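Skip to content

Home » Side Projects » My Month of Recording Chores for a Robot's Brain

Posted Tuesday, March 25, 2025 by Elaine

So I have a new side gig, and it's the strangest one since the year I tested garden hoses. I wear a camera on my head and do boring things around the house. I've done it for a few weeks now and I have opinions (you knew I would).

If you missed the last post, the short version is that my old coworker Marcelino Toledo went to work for a small outfit called Zutow, and they need people to record everyday tasks so that a learning system can study how hands do stuff. Folding, wiping, opening, pouring, pressing buttons. He sent me a message that said "do you have a kitchen and two hands" and I said yes before I'd asked about the pay. The pay is okay! It's not quit-your-job money. It's nice-dinner-and-new-running-shoes money.

Every batch comes as a list. You get a task name, one or two lines on what has to happen, and a minimum number of good takes. My first batch was 130 takes of kitchen things and I was so proud when I uploaded it, and then 24 of them came back rejected. Want to know why? My hands weren't in view. I was doing lovely work with a sponge just under where the camera could see, like a news anchor in pajama bottoms. You have to point your whole face at the job. Chin down, all the time. My neck had feelings about this for a week.

Heloísa Amaral, who reviews my uploads, left me the most useful note I've gotten from anyone on this: "Look at the thing before you touch it, and keep looking after you let go." I say it out loud to myself now. My husband has asked me to stop.

Then came the bedroom batch, and I was thrilled, because I figured bedrooms are quiet and easy and there's nothing to spill. Making the bed was a whole workout (try doing a fitted sheet slowly and clearly with your chin on your chest). Folding went fine. The part I keep thinking about is the small electronics section, and specifically the air conditioner remote.
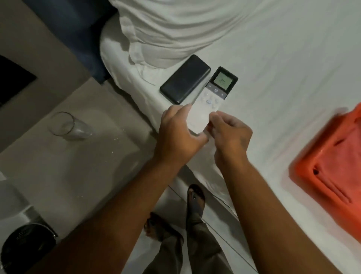
Remote work! The AC says 24, the phone is just there to be clutter.

You would not believe how much there is to say about holding a remote. The instruction was "pick up remote, adjust, put down," and I blasted through a bunch of takes on a Saturday morning feeling like a pro. Heloísa wrote back asking me to vary it. Vary it how?? Well, start with it at a different angle. Start with it near something else the same general shape. Use one hand, use two hands, switch which hand does the pressing. Put it down somewhere other than where you found it. If all the takes look alike, the system can get really good at one remote in one spot on one bed, and then somebody leaves theirs on a dresser and it's lost.

That's where the clutter comes in, and this was a big change of heart for me. Before the first bedroom session I tidied like my mother-in-law was coming. Cleared the nightstand, hid the chargers, the works. Marcelino called and very politely told me to put my life back. Real rooms have a water glass and a phone and laundry you haven't dealt with, so now I leave things out and call it professional standards. This is the best thing that has ever happened to my housekeeping guilt.

A few other things I've picked up, for the handful of you who emailed saying you might try this kind of work:

Slow is good, but fake slow is bad. I had a phase of moving like I was underwater and those takes got flagged too. Do it the way you'd do it if you were a little tired.

Don't whip your head around. I got a string of blurry takes back from when I'd hear the dog and look toward the door. He's a good boy but he's expensive.

Mistakes can be keepers! If I fumble something and then pick it up again properly, I leave it in and mark it in the notes box. Heloísa says the recoveries are worth having. I wish somebody had told me that before I deleted a whole afternoon of dropped socks.

Do your labels the same day. Each take needs a plain sentence about what you did, and by the next morning you will have no clue whether you raised the temperature or lowered it. I use a notes app called Cluvo on my laptop, one line per take, and I paste it all over at the end.

Check the background for private stuff. Mail, prescription bottles, family photos. I do a lap of the room with a tote bag first and anything with a name or a face goes in the bag. Then I forget where I left the bag, but that's a separate problem.

Anderson Holanda asked in the comments last time whether it feels weird knowing a machine will be studying me turning on the air conditioning. A little? Mostly I forget about it until I watch a take back and notice something I had no idea I did. I pinch at things with my right hand before I've decided what to do with them. I've apparently been doing that my whole life.

My goal is 300 accepted takes in the bedroom set and I'm getting close. After that it's either bathrooms or a garage batch, and I've asked for the garage, since my bathroom has terrible light and only room for one elbow. Marcelino says he'll let me know by the end of the week. Meanwhile there are still 2 drawers of socks to re-record, so if you text me this evening and I don't answer, I'm looking down.

Filed under: Side Projects, Work From Home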